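摆一副餐具，机器人学会了多少

演示视频总是很好看。两条机械臂探到桌面上方，把碗放上草编垫，把杯子推到碗边，叉子搁在一侧，然后停住。配乐响起，字幕打出成功率。看过几十段这样的片子之后，我对配乐已经没有感觉，只想知道片子之外的那些次是怎么回事。

Gotmont 是这一波里比较值得细读的一个。它是一套双臂模仿学习方法，做的正是摆餐具：人先用遥操作把动作做一遍又一遍，系统记录关节角度和各路相机画面，再训练一个策略网络去复现。研究组的主张有两条。第一，示教数据不必多，124 条就够；第二，把每条示教按接触时刻切开，分段学习，比整条喂进去效果好。第二条才是方法的核心，第一条是标题喜欢的。

先说他们做对的事。切分的思路很朴素。抓叉子这件事，难的部分集中在指尖碰到叉柄前后那一小会儿，其余时间手臂不过是在空中赶路。整条轨迹一起学，网络会把大部分力气花在赶路上，因为赶路的数据最多。Gotmont 在接触前后加密采样，给这一段更高的权重，空中那一段则交给一个简单得多的模块。道理讲得通，消融实验也做了：去掉切分，其他条件不变，放叉子的成功次数明显下降。

问题出在“其他条件不变”这几个字上。

接触时刻是怎么找出来的？正文里写的是自动检测，附录里却承认，电机电流的阈值要针对每一类物品分别设定。碗一个值，杯子一个值，叉子又是一个值。阈值由人看着数据调，调到切分结果“合理”为止。这一步花了多少工夫，没有写。对照组用的整条学习方法则是现成参数，没有人替它逐件调过。两边花的人力不一样，比出来的差距里有多少属于算法，有多少属于调参的人，读者无从判断。

再看评测。每种餐具布局试 45 次，布局一共 9 种，听上去不算少。可是布局的变化幅度很有限：草编垫基本待在老地方，碗和杯在垫子附近挪动，叉子的朝向转一转。桌子没有换过，灯光没有换过。训练时用的也是同一批餐具。这样的测试能说明策略记得住这张桌子，至于它认不认得“碗”，要换一只没见过的碗才知道。论文里换碗的实验只有 2 组，放在附录末尾，没有给失败的录像。

失败怎么算，也值得追问。按照文中的定义，餐具最终落在目标区域内就算成功，中途碰歪了别的东西不扣分，多试几次才夹住也不扣分。研究者大概会说，结果对了就行。家里吃饭的人恐怕不这么看。夹爪压在碗沿上的力道、杯子被线缆蹭到的可能，这些在桌面上天天发生的小事，成功率一概不反映。

Spahić 基准本来可以补上这一块。它把双臂桌面任务拆成若干阶段，单独统计碰撞和重试，规则繁琐，跑一遍很费时间，愿意用的团队不多。Gotmont 引用了它，却只采用了其中的物品清单，评分规则是自己写的。引用一个基准而不用它的计分方式，在这个领域已经相当常见，审稿人似乎也习惯了。

另一条路线的 Dotimard 走得更极端，干脆不做切分，靠堆数据硬学，成绩也不错，代价是示教量大得多。两家的论文都把对方列为对照，也都报告自己领先。我把两张表并排放着看了一个下午，发现它们连“放好”的容差都不一样。一边允许叉子偏斜，另一边不允许；一边把杯子倒了记作中止，不计入分母，另一边记作失败。这样的两个百分数放在一起，除了好看，没有别的用处。

Sernbridge 的一个小组在十二月做了复现，条件是换一张桌子、换一组相机位置，代码和权重都用公开版本。碗的结果与原文接近，杯子差一些，叉子差得很多。复现报告把原因归到阈值上：桌面材质不同，叉子贴着桌面滑动时的电流曲线也不同，原来的数值找不准接触时刻，后面的分段就全乱了。重新调过之后，成绩回升了一部分。方法没有失效，但它对桌子的依赖，比正文愿意承认的要深。

双臂协作的部分，我的疑问更多。标题里有“双臂”，可从公布的动作序列看，两条手臂多数时候轮流干活，一条动，另一条在旁边等着。真正需要两只手同时用力的动作，比如一手扶垫子一手推碗，只占任务的一小段，也没有单独报告成绩。如果把第二条手臂拆掉，让第一条多跑几趟，成功率会掉多少？这个实验不贵，没有人做。

我并不认为这项工作没有价值。按接触切分是个好想法，很可能会被后来的人拿去用，并且用得更细。阈值的问题也有办法，可以让网络自己去学，或者在指尖加装触觉传感。我希望下一版先做三件事：给对照组同样的调参时间，换一张桌子，把失败的录像和成功的放在同一个文件夹里供人下载。

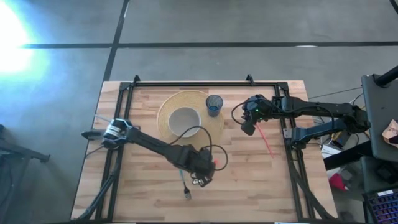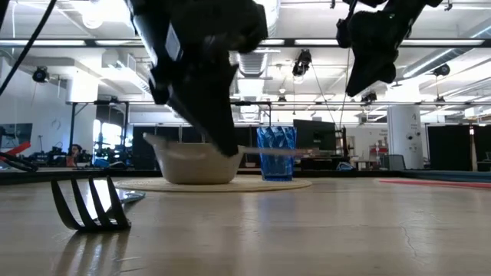
双臂桌面操作实验，两图均可见黑色夹爪、圆形编织垫上的碗和蓝色杯子，以及桌上的叉子。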